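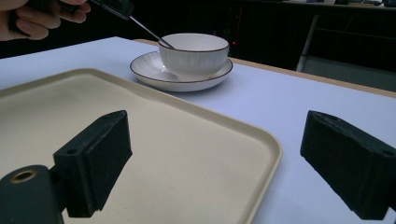

I finished the last Oltmanns novel in August, at ten past six in the morning, with the kitchen door open. It was the eighth in the series. I'd been reading them since spring, one after another, which I have never done with any author before.

For those who don't know them, the Plirkness books follow a family of ferrymen over four generations. The first is short. The last runs to 1,099 pages in the edition I have, and the print is small. I set myself 30 pages a day and mostly kept to it, apart from a fortnight when my sister was staying and I read almost nothing.

I bought the first one in Mamley, from the secondhand shop by the bus station. Viorica Stoica was on the till and told me to stop after book five if I wasn't enjoying it. I was enjoying it, so I carried on, though I can see what she meant. Book six spends 60 pages on a court case over mooring rights. I read all of it and still couldn't tell you who won.

Things I liked: the weather, the food, the aunt who keeps leaving and coming back. The dialogue is good too — short, and people interrupt each other the way they do at home. I liked it less when the author went off into dreams. There is a long one in book seven that I skipped and then went back to, feeling guilty. I could have left it.

The odd part has been what to read afterwards. I tried a crime novel and gave up on the second chapter. I tried some Potis stories, which Lenuța Vasiliu lent me a year ago and has been very patient about, and those have gone better. They're only a few pages each. I read one before work and one in bed, and I don't have to remember anybody's grandfather.

I did think about starting the ferrymen again from the beginning. The whole set takes up most of a shelf now and I'd notice more the second time. But there's a pile on the landing that has been there since before Christmas, and two of those are library books — so they come first.

Lenuța wants to borrow book one. I've told her about the mooring rights and she says she doesn't mind.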